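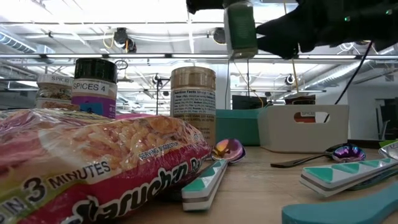 Spice labels: by name or by number?

costigan_k
Redoing the dry goods shelf. Spices go in open bins with a handle hole in the front, packets and ramen in a separate bin, tall seasoning containers stand on their own. My question is about labels. I have a stock of white ones that say SPICES and some that say SPICES plus a number. Is the number worth keeping up, or should I print the contents on each jar?

prisari90
Print the contents. "SPICES 4" means nothing unless you also keep a list, and the list gets lost.

W. Bittencourt
Disagree. I run numbers at home with an index taped inside the cabinet door. Nine positions, one jar each. When a jar is used up the replacement takes the same number and I change one line on the index. Been doing it since October without a mistake. Names mean a new label every time you change what you buy.

prisari90
If the product label is still on the jar you already have the name. The number adds a second system on top of the first.

W. Bittencourt
The product label faces whichever way the last person left it. Clear jars are worse. Dried mixed herbs all look the same through the side.

sumano
Two separate problems here. The label on the bin tells you where the jar goes back. The label on the jar tells you what is in it. Costigan's generic SPICES label does the first job and belongs on the bin. For the jar, use the name and the date opened.

Also check bin depth against the tallest jar. If lids stick up past the rear rim you can't stack.

costigan_k
I don't stack. Shelf clearance is 175 mm, so one layer only.

sumano
Then put the labels on the lids if you can see down into the bin. Black ribbed lids don't hold paper labels well on the side, but the flat top is fine.

prisari90
Not at 175 mm clearance. You'd be pulling the bin out to read anything.

W. Bittencourt
You pull it out anyway. It has a handle.

jurnness_fan
Leave the Nutrition Facts panel uncovered whatever you do. Someone here covered theirs and then had to look up the sodium. I am watching mine, and a seasoning blend at 700 mg a day adds up.

costigan_k
OK. Names on jars, SPICES on the bins, numbers dropped. Ramen stays in the packet bin. Will peel the old labels tonight.

W. Bittencourt
Keep the numbered ones. You'll want them when you get a second shelf.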